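An afternoon with two arms and a small table

Interview from the open day at Mirani, Bromelbridge

The workshop of Mirani is on the upper floor of a former printing house in Bromelbridge, and to find it you must first walk through the yard of a bicycle shop. On the open day in September there was a paper arrow on the door and a plate of biscuits on the stairs. I came shortly after two o'clock, when the first group was already going down again, and for this reason I had more time with the woman who leads the demonstrations than I expected. She asked me to write her job and not her name, so in this text she is the demonstrator.

She has worked with machines for a long time. Before Mirani she was at Drukia, a company that makes packing lines, and there she spent six years with arms that did one movement all day. "It was good work and I learned a lot," she said. "But the arm there knows where the box is, because the box is always in the same place. If you moved the box by the width of a hand, the arm closed on air and somebody had to press the red button."

At Mirani the work is about homes. The team builds small rooms in which a pair of arms practices ordinary tidying: picking up what lies on the floor, putting it on a table, putting it in a basket. The project has the name Zikinport. I asked what the word means and she laughed. "It means that the good names were taken."

I wanted to know why the rooms are so small. She said that size is a question of reach first of all. The arms are fixed on a rail and can't walk, so there is no use for a corner they can't touch. "People come in and they expect a kitchen with a window. Then they see something closer to a cupboard. Some are a little disappointed, I can see it in their faces. After five minutes they are bent forward with their hands on their knees, and the children don't want to leave."

The walls surprised me more than the size. I had imagined that a robot would like a plain white room. The demonstrator told me that they change the patterns of the walls from time to time, and also the furniture and the small things, so that the system does not become used to one look. "My mother's living room is not plain white," she said. "She has flowers on the curtains, other flowers on the sofa and stripes on the carpet. If the arm can only work in front of white, it is of no use to my mother."
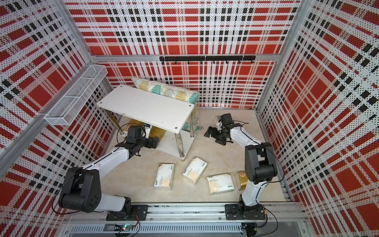

Zikinport at work: the left gripper reaches in under the table, the right one is open over the floor.

We talked for some time about what is hard and what is easy, as these are not the same for us and for a machine. A pack of tissues, she said, is a better teacher than a wooden block. It is soft, it bends when you hold it, and the plastic reflects the lamp. It can also lie flat or stand at an angle, and each time the fingers must come from another side. Reaching under furniture is harder again. The arm must keep its elbow away from the table top while the gripper goes low, and a person does this without thinking - or thinks of it only after hitting the head.

I asked if two arms are twice as fast as one. "No, I wish it were so," she answered. "With two arms you have also the question of who goes first. In the beginning they were very polite or very rude. Both stopped, or both went to the same thing." At present the team prefers slow and calm movement. A visitor beside me said that his grandson tidies at the same speed, and she wrote this down in her notebook.

The part of her work which visitors don't see is the repeating. For the present series the plan is 2000 attempts, and 108 of them were done before the open day. After every attempt someone sets out the things again in a new way. I said that it sounds boring. She thought about it before she answered. "The first hour is interesting and the third hour is boring. Then at some point you notice that you begin to see small differences, and it is interesting again. I listen to the radio. My colleague prefers silence, so we don't share a shift."

She was careful when I asked when such arms will stand in a normal apartment. She did not want to give a year. She said that she would be happy with a machine that picks up things for a person who can't bend down any more, even when it needs the whole morning for it. "My neighbor drops her glasses and waits until I come home from work. For her it does not have to be fast."

At four o'clock the next group came up the stairs, with a boy in front who asked if the robot could also make his bed. She told him that it has no bed in there yet, but that she would ask. The workshop opens to visitors again in spring, and the entrance is through the yard as before.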